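Moving a sourdough starter across the country, will it survive?

Posted by Montoya, 21/01/2018

Hello all! We're moving to Wallham in February and I have a rye starter I've kept going for years (my aunt gave me the first spoonful). The drive takes two days and the car will be packed to the roof. Do I feed it on the way, dry it, or just say goodbye and start over?

Þröstur Kjærgaard
Please don't say goodbye! I moved mine 623 miles in a cooler and it was fine — a bit sulky, but fine. Feed it the night before, make it stiffer than usual with extra flour, and leave plenty of space in the jar. Keep the lid loose, too, or you'll be cleaning rye out of the seats till summer. I also smeared a little on parchment and let it dry, just in case, and I still have those flakes in an envelope somewhere.

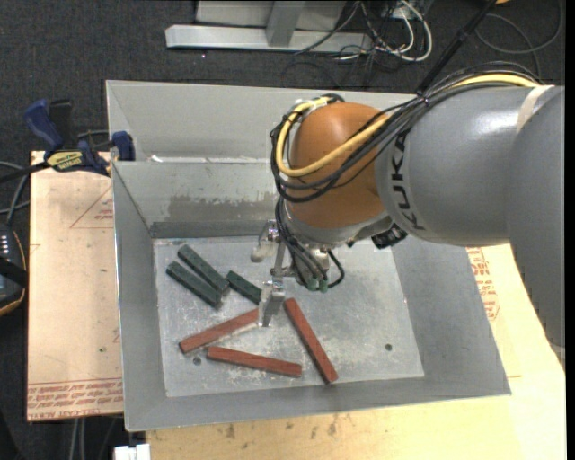
2 min read

Once you get there, give it a couple of feedings before you bake anything you care about. My first loaf in the new kitchen was a brick, and we ate it anyway with lots of butter.

Nustard
just put it in the fridge part of the cooler. mine went two weeks without food once, no problem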